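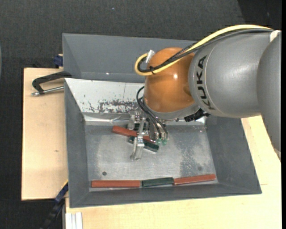

The KUKA over the grey bin, with the red and green blocks.

I said in February that I would write up what the cell needs before I buy anything else for it, so this is the list.

The arm stays. What I'm budgeting for is everything attached to it or sitting under it. First is the gripper. Long metal fingers reach into the bin well enough, but I want a spare set of fingertips on the shelf before I start on longer runs. Gavalas quoted me 460 dollars for a set of 2, made to my drawing. Claveck was cheaper and wanted a minimum order I can't use.

Second is cable dressing. Right now it's zip ties and braided sleeving, and every time I change the wrist angles I worry about the loop. A proper guide kit from Nalero is 53 dollars. That one is an easy yes.

Third is the bin mount. Clamps on wood boards are fine for trying out layouts, and I've moved the bin more times than I planned. For the real thing I want a steel table with a fixed hole pattern, so I don't have to teach the bin position again after every bump. Tolden sells one in the size I need -- 3529 dollars with leveling feet, freight not included. That's most of the budget.

Helmut Ehlers read the draft of this list and told me to buy the table first and leave the fingertips for later. His point was that any position data I collect before the table arrives will have to be redone. I think he's right about the order, but the fingertips have a long lead time, so I'm going to order those and the guide kit now and the table when the freight quote comes back.

I still need to price air fittings and tubing.

Filed under: Shop Notes, Robots, Budget
4 shares | 2 comments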